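Joints and Gaps in Flat Surfaces
Handout 3: Butt joints, seams and tolerance
Interior Fittings, second term
Course tutor: Augustina Quansah. Revised notes by Higinio Arriaga.

3.1 Scope

Handout 2 dealt with single boards and how they change size. The present notes deal with two boards or panels meeting edge to edge in one plane. Joints at a corner are left to Handout 4. Adhesives are mentioned only where they affect the width of the joint.

3.2 Terms

Butt joint: two square edges brought together with no overlap.
Seam: the visible line of a butt joint, whatever its width.
Gap: the clear distance between the two edges, measured at right angles to the seam.
Step: the difference in height between the two faces at the seam. Some trade sheets call this "lipping". In this course the word is step.
Run-out: a change in gap from one end of the seam to the other.

Gap and step are independent. A joint can have no gap and a bad step, or the reverse. Students lose marks every year by reporting one figure for both.

3.3 Where the gap comes from

Take two panels of nominal length L. Each is cut to a tolerance t, so the true length lies between L - t and L + t. If both outer ends are fixed, the gap at the seam is the full opening less the two true lengths. In the worst case the gap differs from its design value by 2t.

Worked case. The opening is fixed, the design gap is 2 mm and t is 1 mm. The smallest gap is 0 mm and the largest is 4 mm. At the smallest, the panels touch and there is no room for movement. If the material will grow in use, the design gap must be increased or the cutting tolerance tightened. Tightening the tolerance usually costs more.

If one outer end is left free, the gap can be set by hand and the error moves to the free end. This is the normal choice for worktops running up to an open end, and it is a poor choice between two walls.

3.4 Squareness

An edge that is out of square by a small angle a gives a run-out of w tan a over a seam of length w. With w at 300 mm and a run-out of 3 mm, tan a is 0.01. The eye picks this up readily, more readily than it picks up an even gap of the same width. For this reason the squareness of the edge should be checked before its length.

Check with a square from the factory edge. Do not check from the other cut edge, as two matching errors will cancel and the panel will pass.

3.5 Step

Step has three common sources: panels of unequal thickness, supports at unequal heights, and a panel that is bowed. Test with a straightedge laid across the seam at both ends and the middle. If the step is the same at all three places, suspect thickness or support. If it is larger in the middle, suspect bow.

Packing the lower panel will correct the first two. It will not correct the third, and packing a bowed panel at the ends tends to make the middle worse. Dowels or a loose tongue hold the faces level but add work at assembly and make later removal harder.

3.6 Light and the look of a seam

A narrow gap appears as a dark line because little light gets back out of it. The contrast depends on the colour of the faces. On a dark surface a gap may pass unnoticed, whereas on a pale surface a thin one reads clearly from across a room. 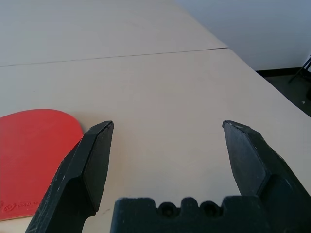

Fig. 3.1. Seam between two panels of a pale tabletop.

Two treatments are in use. The first fills the gap with a compound matched to the surface. It hides the line at first, but may crack if the panels move. The second takes a small chamfer off both edges, which makes the line wider and more even, and hides a slight step. Chamfered edges collect dirt and are not suited to food preparation.

3.7 Recording results

For each seam record the gap at both ends, the step at both ends and the middle, and which outer end is fixed. State the instrument. Feeler gauges are kept in the Calerard cabinet and must be wiped before return.

Exercise for April

Set out a run of two panels in the Pangilinan workshop between fixed stops. Choose a design gap, justify it from 3.3, and measure the result. Submit one page of readings and one page of working. The working should show the worst case in both directions.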